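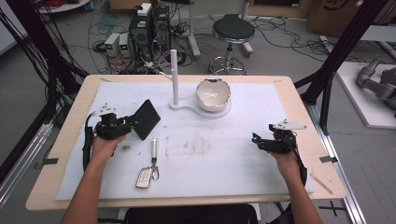 Folding a towel is still harder for a machine than most of us would guess, a reader in Ustmont wrote to us in December, and she wondered whether she would ever own something that could clear a kitchen counter without breaking the good bowls. It's a fair thing to wonder, and the folks at Butine, who have been working on small household chores for a good while now, were kind enough to talk it over with us at length.

Their answer, in short, is not yet, though they sound cheerful about it. People there spend their days working hand-held grippers over ordinary things, a bowl or a set of car keys, so that the software can learn from how a person goes about it. The current job list has 70 chores on it, and each one gets 200 tries by hand before a machine is given a turn. Keys are a nuisance (they slide and flop on the ring), and dishes want a gentle touch.

Over at Bodnár, the hardware store on the shop-floor side of things, a machine from Astero has been putting small boxes back on the shelves in the evenings. It managed 500 boxes in its first month, and the staff still straighten up after it in the morning. Butine hopes to try its own machine in a few Ustmont kitchens next spring.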